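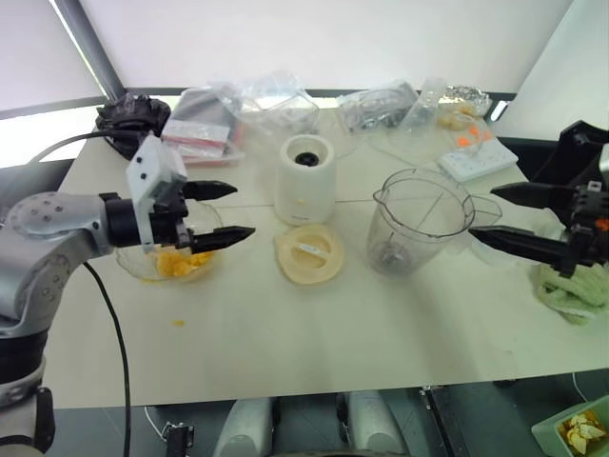 Mango smoothie

A mango smoothie is a thick cold drink made by blending the flesh of ripe mangoes, usually with milk, yogurt, juice or ice. It is one of the simplest fruit drinks to make at home and, in mango season, one of the most rewarding – a really ripe mango brings its own sugar, its own perfume and a silkiness that few other fruits can match. The colour runs from pale yellow to deep orange, depending on the variety and how much milk goes in.

Fruit

Almost any eating mango will do, provided it is ripe. The best test is smell: a mango that is ready has a strong, sweet scent at the stem end and gives a little under the thumb. Skin colour is a poor guide, as some varieties stay green all the way through. Stringy mangoes, which can be a nuisance to eat from the hand, are perfectly good here – the blades make short work of the fibres.

The fruit is cut from either side of the flat stone, scored and scooped out in chunks. Plenty of flesh clings to the stone and is well worth trimming off. Smaller chunks blend more evenly, and they are kinder to a modest motor. Frozen chunks give a much thicker drink, close to soft ice cream, and are a wonderful thing to have on hand in November, when a hot afternoon can arrive without warning.

Equipment

A jug blender is the usual tool. It has three main parts: a motorized base with a drive socket, a jug with a blade assembly at the bottom, and a lid. The jug must be seated squarely on the socket before the motor is switched on, and the lid goes on before anything else is touched. A jug with a spout pours much more neatly into a cup. Stick blenders also work well with soft fruit, though they struggle with ice.

It helps to have the cut fruit waiting in a bowl and a cloth within reach. Mango juice is sticky, and a splash left on a white appliance is far easier to wipe off fresh than dried.

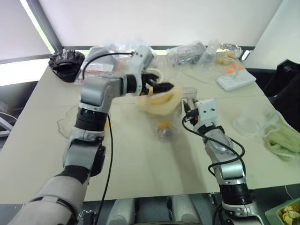
On the order of filling, a reader in Garside writes that liquid should always go in before fruit: "I did it backwards for years and had to stop and poke at it with a spoon every time. Milk first, then the mango, then ice on top, and it goes round by itself." Many home cooks would agree, as liquid near the blades helps draw the pieces down. Others prefer to start with the fruit alone, making a smooth purée that can be thinned to taste.

Common variations

The mango lassi, made with yogurt and often a pinch of cardamom, is the best known relative and a glorious drink in its own right. Lime juice sharpens a very sweet mango beautifully. Banana adds body, coconut milk makes a rich dairy-free version, and a little fresh ginger gives a lovely warmth. In Hikcombe the drink is served with passionfruit pulp spooned over the top, seeds and all. The Grarkness style leaves out milk altogether and uses only mango, orange juice and crushed ice.

Storage and cleaning

A smoothie is at its best straight from the jug. It will keep for 24 hours in a covered container in the fridge, but it separates on standing and needs a good shake. Leftovers freeze very well in ice block moulds.

The jug should be rinsed as soon as it is empty. With a detachable blade assembly, pulp tends to collect under the seal, so that part deserves a proper wash. The base is unplugged and wiped with a damp cloth, never put in water.

See also: Lassi; Fruit purée; Blender

Last updated May 17, 2020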